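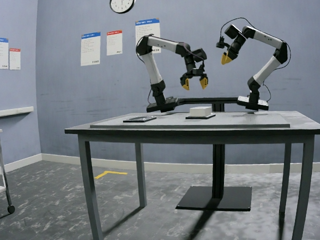

The two-arm test bench in simulation, with the white block on its base plate and the tray to the left.

Stillent opens Plulloleck 3 to early users

2/17/19. Stillent is very pleased to announce that Plulloleck 3, the newest version of our planning and control software for two-arm robot benches, is ready for early users, and we would like to thank everybody who has put up with our questions, our half-finished builds and our long emails over the past months. It has been a happy sort of winter in the office, and we hope the result shows it!

Plulloleck takes a job such as "pick up the block and put it in the tray" and works out how both arms should move so that it gets done without the arms getting in each other's way. Earlier versions planned for one arm first and then fitted the other around it, which was fine for simple work but could leave the second arm waiting in an awkward spot. Version 3 plans for the pair together from the start, and it keeps an eye on the elbows and wrists as well as the grippers (the elbows, as anyone who has run a bench like this will know, are where most of the trouble comes from).

The release also brings a much better simulated room. Users can now try a job on a full model of the table, both arms and the walls behind, right down to the clock and the posters, and change the light and shadows to see how well the perception side copes. The pack comes with 46 ready-made table-top jobs, and each one can be opened up, altered and saved again under a new name.

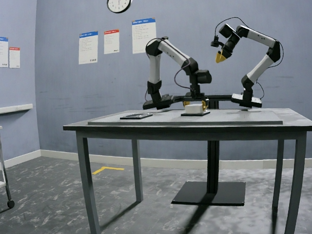 What early users have told us

Panicker, who build benches for small workshops, ran the new planner for 36 days and were kind enough to send us notes on nearly everything. Their favourite change was a small one: the planner now lets you set a "parked" pose for the arm that has no part in the current step, and will hold it well clear of the table until it is wanted. They also asked for clearer messages when a grasp can't be planned, and those are in this release too.

Moving from version 2

Job files made in Plulloleck 2 will open in the new version, although saved camera settings need to be entered again. We are sorry about that, and there is a step-by-step page in the help pages to make it as painless as we can. Support for version 2 carries on until the end of August.

How to get it

Early users can download Plulloleck 3 from their Stillent account. Customers who bought through our partner Caledus will receive their link from Caledus directly, and anyone new to us is very welcome to ask for a trial through the contact form on the Stillent website.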